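Skudammont: a big, slow space novel that I couldn't quit

By Ruxandra Sârbu
13 January 2021
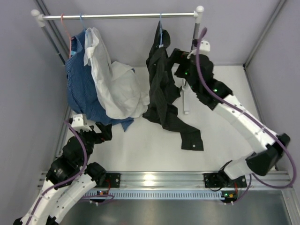
What it's about

I bought this one for the cover (I know, I know) and then let it sit on my e-reader for months. Big far-future sagas scare me a little. They always seem to need a map, a glossary and a free weekend. Skudammont has the glossary, skips the map, and took me a lot more than a weekend, but I'm so glad I finally started!

The setup goes like this. Skudammont is a cargo ship that left a dying colony 300 years ago with 3,000 people asleep in the hold. When the story opens, 1,037 of them are left, and the ship's records say nothing at all about the rest. Our main character, Onu, is a low-ranking archivist who gets woken up early to do what she's told is a simple bookkeeping job. You can guess how that goes.

The good stuff

Onu is great. She's grumpy, she's nosy, she talks to herself, and she keeps eating other people's rations. Her chapters read like somebody telling you a story across a kitchen table, and I laughed out loud at the bit with the broken elevator and the choir practice. I also loved how the ship's language has drifted. The crew use old job titles as swear words, and it takes a while to catch on, which made me flip back and reread whole conversations.

The mystery of the missing sleepers kept me up way too late. I had two theories by the middle of the book and both were wrong. I won't spoil it, but page 161 of my copy has one line of dialogue that changes everything you thought about the captain, and it goes by so fast that I missed it the first time.

The not so good stuff

Oh, the Mernach chapters. Mernach is the planet they're headed for, and every so often we leave Onu and spend twenty pages with the settlers already living there, arguing about water rights. Some of it pays off late in the book. A lot of it doesn't, and I started to groan whenever I saw the name at the top of a page.

There's also a romance with the ship's doctor that feels stapled on. They have three conversations, one of them about valves, and then suddenly they're ready to die for each other? Come on.

And the ebook could use another proofread. One character's name is spelled two ways in the same paragraph.

Should you read it?

If you like generation ships, old secrets and cranky heroines, yes, go for it. If you want space battles, there is exactly one, and it happens in the next room while Onu is looking for a flashlight. (I thought that was hilarious. My brother wanted his money back.)

Four stars from me. Book two is supposed to come out in March and I've already ordered it.

Recent reviews
The Firnotex Signal: great robots, weak ending
Five short space novels for a rainy Sunday
Salt Moon, Books 1 to 3
Why I gave up on The Glass Regent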